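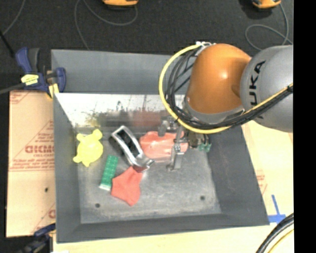 Eltport to get its evening bus back in June

Mar 12, 2025

The evening bus between Eltport and Herbridge will run again from June, the district council decided this week. The line was stopped two years ago, when the old operator gave up the contract, and people who finish work late have had to take a taxi or ask for a lift since then.

The new service will be run by Rathjen, a family firm which already drives the school routes in the valley. There will be three departures each evening, the last one at 22.40 from Herbridge station. All of them will stop at Drimau, but only if a passenger asks the driver or waits at the stop.

Some 200 residents signed a letter last autumn asking for the bus. Khairul Krishnan, who wrote the letter, works at the hospital kitchen in Herbridge and lives near the church in Eltport.

"I am glad, of course. But for us the winter was long," he said after the meeting. "I hope they keep the last bus also on holidays – this is when we have the late shifts."

The council did not yet answer this question. A single ticket will cost the same as in the daytime, and monthly passes will be valid. The shelter at Drimau, damaged in a storm, is to be repaired before the first bus. The full timetable will be put up at the stops and in the library in May.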